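Serra reservoir trail: is the full loop open in winter, and can I launch a kayak at Pellik? 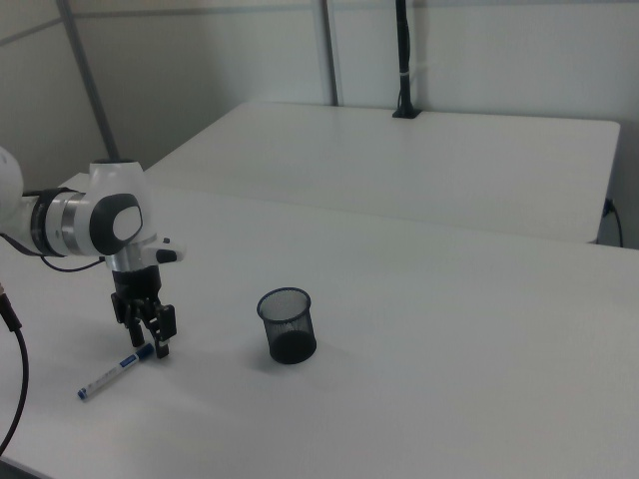
Arm over a white table, gripper pointing down

Asked by Talha Mirani, 12/28/18
Tags: lakes, walking, kayak, parking

I am planning two nights near Serra reservoir and want to walk the full shore loop on the first day, then paddle on the second. The map I have shows the path as continuous, but it was printed before the spillway work and I don't know how reliable it is. Specific questions:

Is the loop passable on foot all the way around at this time of year, including the section below the dam?
Is the Pellik launch open to private kayaks outside the summer season, and is a permit needed?
Where can I leave a car overnight without moving it between the two days?

I have walked longer routes than this, so distance is not a concern. I will be alone, with one hardshell kayak on the roof. I would prefer to avoid a shuttle.

3 answers

Ghazal Jalali
Accepted answer

The loop is 21 km by the marked route, starting and ending at the Evby parking lot. It is continuous in the sense that the waymarks never stop, but the section below the dam follows the service road and not the shore. Your map probably shows the old lower path, which was closed when the spillway was widened. The marks are white on yellow. Where you see older red paint, ignore it.

The north side is firm gravel. The south side has clay between the boathouse and the second footbridge and it holds water from September on. Boots are enough. When the reservoir is near full, the stepping stones at the inlet go under and you have to use the road bridge upstream, adding 2 km. The level is posted on the board at Evby.

Pellik launch: private kayaks and canoes are allowed all year. Motors are not allowed at any time, electric included. From the fall to the spring the gate across the ramp is locked, so you carry the boat from the gate to the water, 80 m on concrete with a slight slope. A set of wheels helps with a hardshell. You need a day permit, sold at the Nurkance visitor office. The office keeps short hours in winter and closes for lunch, so buy it the afternoon before.

Parking: Evby allows overnight parking in the upper lot only. The lower lot is cleared at dusk. From the upper lot to the Pellik gate is a short drive, too far to carry a boat. You will have to move the car once.

Josué Guerra

Did this in the fall. Took me most of a day with stops. The cafe at the dam was shut so bring food. Water tap by the toilets was off too. Can't help with the kayak part.

Irfan Bhutto

Mostly agree with the accepted answer, with two corrections.

The upper lot at Evby has around 40 spaces and fills early on holidays. If it is full, the field across the road is not an alternative - it is private and the owner does have cars towed. Use the gravel strip by the Pellik chapel, where overnight stays are tolerated.

On the water, keep outside the buoy line at the intake tower. The wind comes down the valley from late morning and builds across the widest part of the reservoir, so paddle up the west shore first and come back with it behind you. There is no good landing on the east side between the quarry and the dam.

Comments on this answer

Talha Mirani: Thanks. Is the chapel strip level enough for sleeping in the car?

Irfan Bhutto: The end nearest the chapel is. The other end slopes toward the ditch.

Ghazal Jalali: Agreed on the wind. I would add that the permit has to be on the dashboard face up, and the one for the launch does not cover fishing.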